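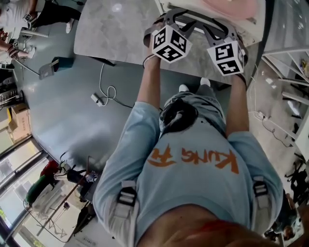
Stolport, March 2026

Do you clear the table the minute dinner is over, or do you let the plates sit there until somebody needs the space? Either way, I'd love to have you come and spend a couple of hours with us at Gemadel!

I'm Saranya Kotian, and I run the table study. We look at how people do ordinary things standing up at a table: setting out, sorting, stacking, folding, wiping, putting away. I'm looking for 18 people for the spring round, and I have places left in both the morning and the afternoon groups.

What you'd be doing

Mostly, small household jobs at your own speed. You might lay a table for four and then clear it again, sort a drawerful of mixed cutlery, fold a stack of dish towels, or pack a box with things that really don't want to go in a box together (the colander is everybody's enemy). You work standing, with both hands out in front of you, for stretches of fifteen minutes or so, and then you sit down and tell me or my colleague Paavo Saarela how it felt. Was the table too low? Did you run out of room? Did the surface bug you?

That last one matters a lot to us this time. Some of the tables have a plain top and some have a pattern, like the light gray one with the marble veining at the top of this page. People have strong opinions about it. In our December round a few said that small pale things were hard to pick out on it, and others liked it best of all because it looked like the counter they have at home. We also had complaints about glare from the lights on the shinier tops, so I'm asking everyone about that too.

Who can take part

You need to be an adult, okay with standing for a while, and able to lift a full box of plates. Left-handers, please write to me! I had only two last time and I learned more from them than I expected. You don't need to be neat. You don't need to cook. If you've spent years working in a kitchen or a warehouse that's fine, just mention it when you sign up so I can mix the groups.

If you have a sore back or wrists at the moment, wait for the next round. I'd feel terrible.

What to wear

A sweatshirt and jeans are perfect, with flat closed shoes that you can stand in. The floor is smooth and hard, and by the second hour you will notice your feet. Please leave long necklaces and floppy sleeves at home — they end up in the dishes.

Time and pay

One visit takes two hours, including the break. You get $78 for it, paid by bank transfer the week after. Bus fare is on top of that if you bring me the ticket. Tea, coffee and some kind of cake are in the back, and Bushra Ghumman, who looks after the bookings, will ask you about allergies before you come.

If you'd like to come back for a second visit, say so on the day. We need some people to try the same jobs again at a different table height, and the pay is the same.

Getting here

We're on the second floor of the old Satum building, entrance on the yard side. The elevator works but it is slow, and the sign by the door still says Šindelář, so don't turn around when you see it. Ring the lower bell. There's a rack for bikes, and parking in the yard is free if you leave the gate clear.

How to sign up

Send a short note to the table study desk at Gemadel, or leave one at the front desk if you're passing. Tell me your name, a phone number, whether you're right- or left-handed, how tall you are (a guess is okay) and whether mornings or afternoons suit you. Bushra will call you back with a time. If you don't hear from her within a week, please nudge us.

Bringing a friend is fine as long as they sign up too. You'll each get your own table.

Questions about pay go to Bushra, and anything about the tables or the jobs comes to me or Paavo.

Saranya Kotian
Table study, Gemadel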